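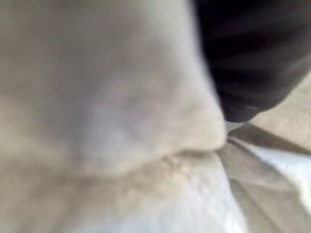 Off-white one, bunched up

**Thread: Thick off-white towels, fold or roll?**

**lintbrush34** wrote:

Moved into a smaller place and the linen closet is one narrow cabinet with 3 shelves. Our towels are the heavy kind, off-white, bought as a set from Tavix. Folded in thirds they make a stack that tips over when you pull one from the middle. Rolled, they take up the whole shelf and I can't get the door shut.

Second question. They have started leaving bits of lint on everything, mostly on dark shirts. Is that the towels wearing out or is it how I wash them?

I wash warm, regular detergent, a capful of softener, then dry on high.

---

**cabinet_door** wrote:

Fold. Rolling is for hotels and open baskets. Lay the towel flat, fold it lengthwise in thirds, then in half, then in half again. Put the folded edge facing out. The stack still leans if you go too high, so stop at four or five and start a second stack.

---

**mudroomshelf** wrote:

I disagree on rolling. I have deep shelves and rolled towels stack like firewood. You can take any one on the top row and the rest stay put. The trick is folding in half lengthwise first and rolling tight from the short end. If your door won't shut the rolls are too long, so fold in thirds lengthwise and they come out shorter and fatter.

---

**cabinet_door** wrote:

Shorter and fatter is still fat. OP said the cabinet is narrow.

---

**mudroomshelf** wrote:

Narrow side to side. Didn't say how deep. How deep is it, OP?

---

**lintbrush34** wrote:

Just measured. 10 inches deep. Not much.

---

**mudroomshelf** wrote:

OK, then fold. I take it back for a 10 inch shelf.

---

**secondrinse** wrote:

On the lint: stop using softener on towels. It coats the loops and they stop soaking up water. It also holds loose fiber in place until the towel is dry and gets rubbed on something. Wash them once with no detergent and a cup of white vinegar, then go back to half the detergent you use now. Never vinegar and bleach together.

Wash them apart from your clothes too. Dark shirts will pick up lint from any light towel, new or old.

---

**pegandline** wrote:

Vinegar is hard on the rubber parts in some washers. Check your manual before you do that. I ran it in every load for a couple of years and had to replace a door seal. Could have been age, but the repair guy blamed the vinegar.

I would skip it and run an extra rinse.

---

**secondrinse** wrote:

Every load for years is a different thing from one load. Once is fine.

---

**pegandline** wrote:

Fine, but people read "once" and do it weekly.

---

**lintbrush34** wrote:

I have a Ceser top loader from the last owners and no manual. I'll try the extra rinse first.

What about the dryer? High heat takes 40 minutes and they come out stiff at the hems and a little damp where the cloth bunches up.

---

**halfload** wrote:

You are overloading it. Big towels wad together and the inside of the wad stays wet. Dry half as many at a time on medium. Stop it partway through and pull them apart by hand. Shake each one hard before it goes in. That does more for the fluff than anything you can buy.

Clean the lint screen before every load and wash the screen itself now and then with dish soap. If water beads up on the mesh there is softener on it.

---

**lintbrush34** wrote:

Water sat right on top of mine. I had no idea.

---

**cabinet_door** wrote:

That explains some of your dry time.

---

**oldquilts** wrote:

I'd like to say a word for air drying. I hang mine on a rack overnight and finish them for a few minutes in the dryer. They come out less fluffy but I get far less lint, and the set I bought one December is still in daily use. All the stuff in your lint screen used to be towel.

---

**halfload** wrote:

Air dried towels feel like cardboard to me. Depends on your water, I guess. Ours is hard.

---

**oldquilts** wrote:

Ours is soft, so that could be it.

---

**pegandline** wrote:

Does anyone use the Lepik shelf dividers? They clip onto the shelf and hold the stacks apart. I was thinking they might help OP with the leaning.

---

**cabinet_door** wrote:

I have two. They work on wire shelves. On a solid shelf they slide unless the board is the right thickness. Measure first. I put mine on a thicker board and cracked the clip.

---

**mudroomshelf** wrote:

Bookends do the same job. I use plain metal ones with the flat part under the bottom towel.

---

**lintbrush34** wrote:

Update, 22 Aug 2021. Washed the screen, cut out the softener, did the extra rinse, dried half loads on medium. Still some lint but a lot less. The hems are softer. Folded the way cabinet_door said, two short stacks on the middle shelf with a bookend between them. The door shuts.

One towel has a corner that stays pinched no matter how I pull it. Do I iron it?

---

**oldquilts** wrote:

Tug it square while it is damp and lay it flat with something heavy on the corner. The hem thread has probably shrunk more than the cloth. Ironing flattens the pile.

---

**secondrinse** wrote:

I'd iron just the hem, inside out, low. Keep off the fuzzy part and it won't hurt anything.

---

**halfload** wrote:

Or put it at the bottom of the stack and leave it. My Plirnolon bath sheets all have one bad corner and they dry me off fine.

---

**lintbrush34** wrote:

Bottom of the stack for now. I'll try the damp tug next wash.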